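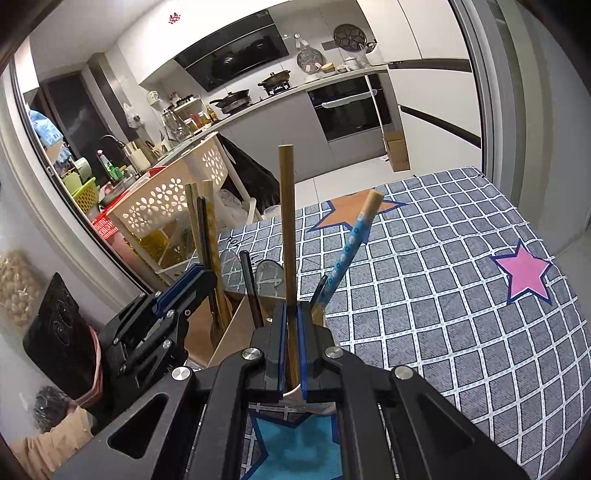 Wooden stick upright over a white cup, star-print tablecloth.

Unit 8: Wood at the table

Welcome back, everyone! Last time we wandered through bowls and spoons, and I promised we'd get to the thin things - skewers, stirrers, chopsticks - so please have your Dekker reader open at page 376. Straight grain matters most in a slender piece, and I'd love for you to look at a few at home before we meet again.

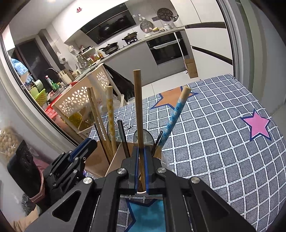
Plain wooden chopstick, held upright.

For next time, read the Lulia chapter on oil finishes (it's only 12 pages, and really quite a pleasant read) and bring one question along.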